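3.2. Les surfaces et les contenants

Le corpus décrit en 3.1 comprend 519 fiches de pièces, remplies à domicile par les enquêtés puis relues avec eux. Chaque fiche comporte une rubrique « sols et plans » et une rubrique « récipients en usage ». Nous traitons les deux ensemble, car les enquêtés les séparent rarement quand ils parlent du ménage : la bassine appelle le sol que l'on va laver, ou la table sur laquelle on la pose pour trier, rincer, faire tremper.

La pierre veinée, vraie ou imitée, revient dans 200 fiches. Nous avons renoncé à distinguer le marbre des revêtements qui en reprennent le dessin. Les enquêtés eux-mêmes hésitent, et le terme « marbre » désigne chez eux un aspect plus qu'une matière. Le gris domine. Interrogés sur ce choix, ils invoquent d'abord la salissure : un fond moucheté ou veiné laisse moins voir la poussière qu'une surface unie. L'argument vaut pour les miettes et les cheveux, beaucoup moins pour les traces d'eau, dont plusieurs personnes se plaignent sur les finitions brillantes.

Les murs reçoivent un traitement différent. La couleur y est franche, souvent à deux tons, avec une bande basse plus foncée que le reste. Kazlauskienė, dans son relevé des logements de Jaunzems, appelle cette bande la « zone du balai » et note qu'elle est repeinte plus souvent que la partie haute. Nos entretiens vont dans le même sens, sans que nous puissions donner de fréquence. La figure 4 réunit deux vues prises dans un même lieu.

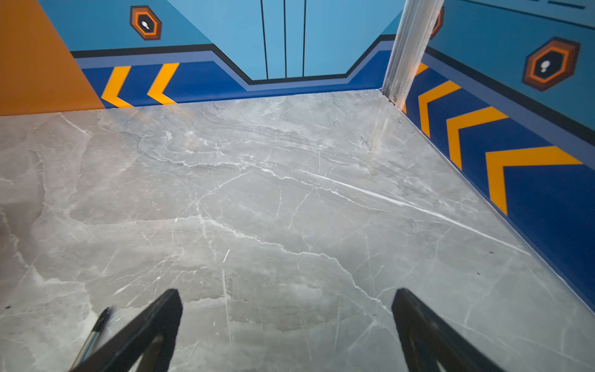
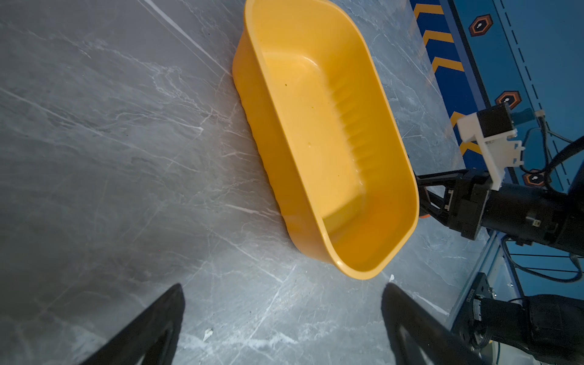 Figure 4. Surfaces grises veinées de blanc. Première vue : sol, murs peints et bande basse bleue. Seconde vue : bassine en plastique jaune orangé.

La bassine est l'objet le plus cité de la seconde rubrique, devant le seau et la cuvette ronde. Elle sert à plusieurs tâches dans la même journée, et les enquêtés décrivent volontiers l'ordre dans lequel ces tâches peuvent se suivre : les légumes avant le linge, jamais l'inverse, et le sol en dernier. Dans 30 foyers, cet ordre est remplacé par une attribution fixe, une couleur par usage. Les deux systèmes coexistent parfois, la règle des couleurs étant alors suivie par une partie seulement du foyer.

Le rangement du récipient vide pose plus de difficultés que son emploi. Faute de place sous l'évier, il reste sur un plan ou contre un mur, et finit par recevoir ce qui n'a pas d'emplacement propre. Nous revenons sur ces dépôts provisoires en 3.3.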